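Zesent Z-Axis Touch Probe

If you've ever set your Z zero with a scrap of paper and crossed fingers, you'll love this little thing! The Zesent probe sits on top of your stock, you lower the cutter onto it, and the spindle stops the moment they meet. Every tool change gets the same zero, and it takes me 30 seconds at most.

It works with Rieger and Hetitz control boards straight out of the box — plug the lead into the probe socket, clip the magnet to your collet nut and run the macro we supply. 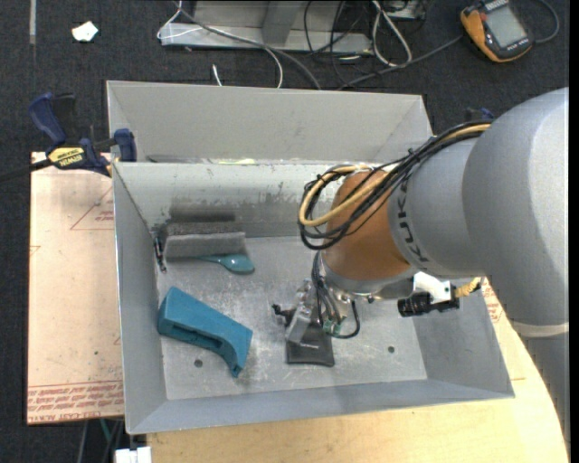 The puck is 44 mm across and 9 mm thick, so it fits on narrow stock (I've used it on guitar necks with no trouble at all). Do check the thickness value in your macro before the first run, and touch the clip to the puck by hand to see that the input light comes on!

In the box: puck, magnetic clip, coiled lead and a printed wiring sheet. An extension lead for larger routers is sold separately under Cables.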